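Cover seating stoppages on the Bandcombe cell: frequently asked questions

What went wrong?
In February the arm began stopping partway through placing the black frame on the aluminium plate. The controller logged fault 188, position deviation under load. We had 14 of these stoppages before the cell was taken out of use.

Was anyone hurt?
No. Each time the arm held its position and the brakes came on. Nobody was inside the guarded area.

What caused it?
The tool offset had been entered for the old Narkatar mount. The Marchand mount is 2 mm longer, so the arm thought it was higher than it was and pressed the frame down onto the plate. The force limit then tripped, as it should.

Is fault 188 the same as fault 786?
No. Fault 786 is a lost signal from the wrist. If you see both on the log, deal with 786 first -- the position readings can't be trusted until it clears.

What does the work area look like? 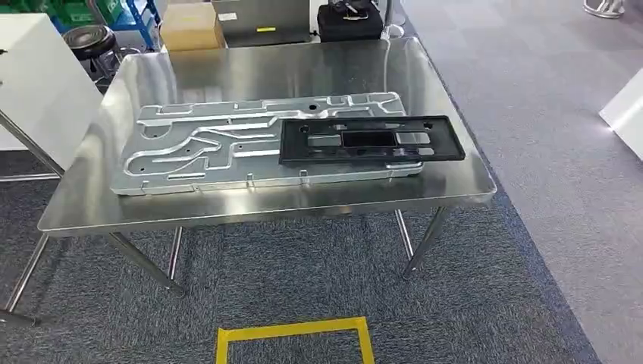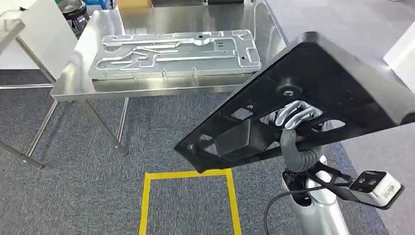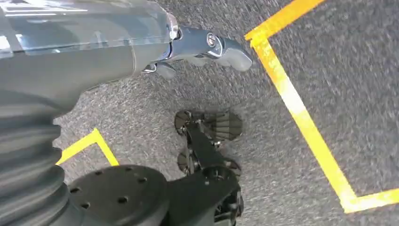

The steel table and machined plate are in the first two views; the third is from the arm's wrist, with yellow tape on the carpet.

Can I lift the frame off by hand after a stop?
Only after the arm is locked out. A held arm is still powered, and releasing the load can make it move. Put your lock on the isolator, try the start button, then lift the frame straight up.

Can I just press reset?
Not for 188. A reset clears the message but leaves the offset as it was. Check the offset against the mount drawing and have a second person read the figure back.

Do plates from a stopped cycle need to be scrapped?
Not always. Set the plate aside, tag it and check it for bruising. Bent pins can't be straightened and reused.

Where do I report a new stoppage?
Log it in Clidenus under the cell name, with the fault number and the time of day. Please do this before the end of your shift, even if the arm has recovered.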